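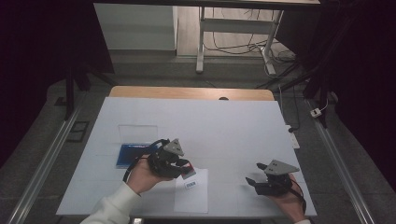 Home | News | Stations | Health & Welfare | Contact

Hearing checks: please book yours

Quick one from the welfare desk as the summer issue is nearly full and I've been given the page at short notice.

The hearing check round opened in April and so far 310 of you have been through. Thank you. That leaves a fair few who haven't, and the van is only ours until the end of next month. If you ride a pump, drive, work in the workshop or do any time at all in the control room, you are on the list. On-call crews too — several of you have rung to ask and the answer is yes, every time.

Takes 20 minutes if you turn up with clean ears and no headphones on the way in. You sit in the booth, press the button when you hear the tone, done. Results same day on paper, copy to occupational health, nothing to your station manager unless you say so. I know that last bit worries people. Read the form, it's on page two.

Why we're bothering. Sirens, pumps, saws, the smoke alarm test rig, thirty years of all of it. I did my first check in the pilot and found a dip in my left ear I'd had no idea about. Driver's side window, most likely. My wife had been telling me for years about the telly.

Not all bad news mind. Most people so far have come back with nothing to follow up. Of the ones who did need a second look, 43 have been seen by the audiologist already and the rest have letters. If you have had a letter and not rung, please ring. The slots go to someone else after a fortnight and then you're at the back of the queue, which is nobody's idea of fun.

What to do before your check

Keep away from loud kit for 16 hours if you can. Coming off a night shift with three shouts is no good, the reading will be off and you'll only have to come back. Swap your slot instead, there's no black mark for it.

Bring your glasses if you need them for forms. Bring a list of any tablets, some of them affect hearing and the nurse will ask. If you've got a cold, ring and move it.

Already wear hearing aids? Still come. Bring them, and spare batteries. There is a seperate bit of the test for you and it feeds into the fitness review, which is done case by case. Nobody has been taken off the run on the strength of the booth alone.

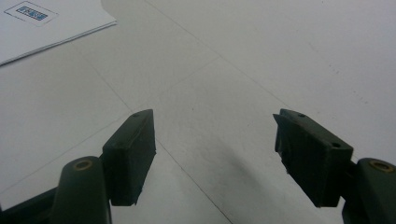 Ear defenders — new stock

The Orkico plugs are in. Box of them at every station, by the kit room door or should be. Shout if yours hasn't turned up. They replace the old yellow foam ones, which half of you weren't rolling properly anyway (me included).

The banded sort from Naloso are for drivers and pump operators only at the moment as we bought 149 sets and that's the budget gone. Please don't take a spare for the garden. More on order, no date yet, I'll put it in the next issue if I hear in time.

Cab headsets are a different story. The Tarnus trial finished last month and feedback was mixed, comfy but a faff with the helmet strap. Report is with the equipment group. If you were on the trial and still have a feedback sheet in your locker, send it in, late is fine.

Tinnitus evening

Ghumman Hall, upstairs room, half six for seven. Open to serving and retired, partners welcome. A talk, then tea, then a chance to chat with others who've got the ringing. Went down well last time and a couple of people said it was the first time they had mentioned it to anybody. No need to book but the car park fills up, use the one behind.

To book a hearing check ring the welfare desk on extension 587 and leave your name, station and watch if it goes to the machine. Don't email the old welfare address, it isn't being looked at.

Right, that's my space gone. Physio clinic dates will have to wait til the next one.

Shahzad Kiani
Welfare desk

Last updated: 27th July

Recent items
Retired members' lunch: menu choices needed
Back care on the drill yard
Blood pressure machine now at headquarters
Washing your flash hood: a reminder
Charity car wash totals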